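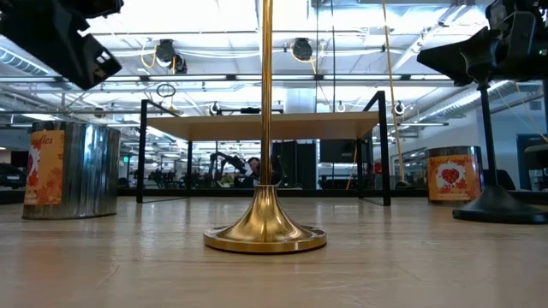 Jetivari Table Candle, Large Tin: Six Weeks In

I bought my first scented candle at the age of 39, which I'm told is late. My apartment sits over a bakery, and people assume that's lovely. Try smelling onion bagels at four in the morning for a couple of years and then get back to me.

So, the Jetivari. It comes in a plain tin with a lid that fits a little too well. I've had jars of pickles give up faster. The scent I picked is called Quiet Orchard, and with the lid off it smells like a pear that went to a good college. Lit, it's softer, a bit woody, and after an hour it fills my living room without following me into the kitchen.

Burn time

The label promises 80 hours. I got 71, and I was careful: wick trimmed, first burn long enough to melt the wax all the way across. My neighbor Rommel Macapagal did none of that with his and got a deep tunnel down the middle with a tiny flame at the bottom, like a miner who'd been left behind. He says it still smells fine. He also says that about his car.

How it compares

I ran it against two others I already had on the shelf. The Plallitz costs less and smells strongly of vanilla for ten minutes, then of hot crayon until you blow it out. The Cuadros is better made, with a cotton wick that never smoked on me once, but the fig scent gave my sister a headache from the hallway. The Jetivari did leave a little soot on the wall behind the bookcase, mostly my fault for putting it under a shelf next to a drafty window. Please don't do that.

What I didn't like

The tin gets hot. I knew metal did this, and I picked it up anyway. Use a coaster, or you'll have a pale ring on your table to match mine. The price is also silly, and the refill costs nearly as much as the whole candle, for reasons the website covers in a long paragraph about bees.

Would I buy it again? I already have, in April, in a scent called Wet Slate. It smells like a basement, and I like it more than I should.

Four stars. I took one off for the lid.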